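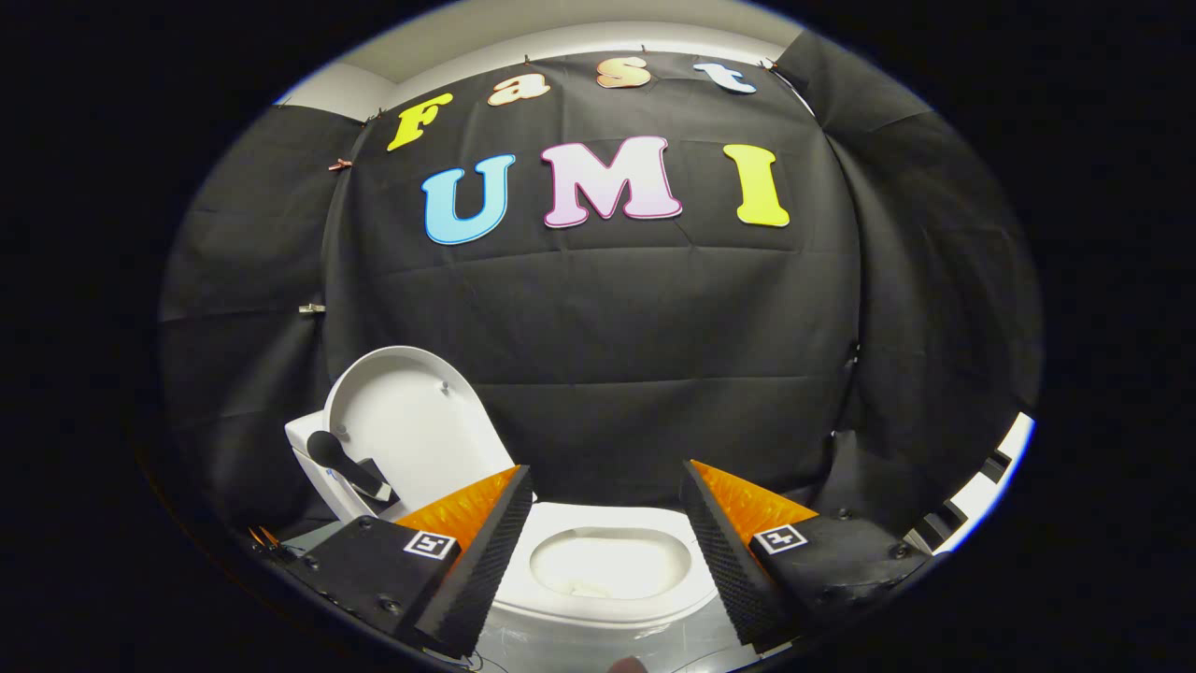 Sending your first payment with Vasier

I'm assuming you've already put money in your wallet. If you haven't, go back to the section before this one, I'll wait!

1. Tap Send, then pick Phone Number.
2. Type your friend's number. I pay Bukola Dauda a lot, so I saved hers under Favorites.
3. Enter the amount. The smallest it takes is 200 naira.
4. Check the name on the screen, then key in your PIN.

Note: the receipt can take 10 minutes to show up.

Caution: please don't tap Send again while it says Pending. I did (twice!) and paid double.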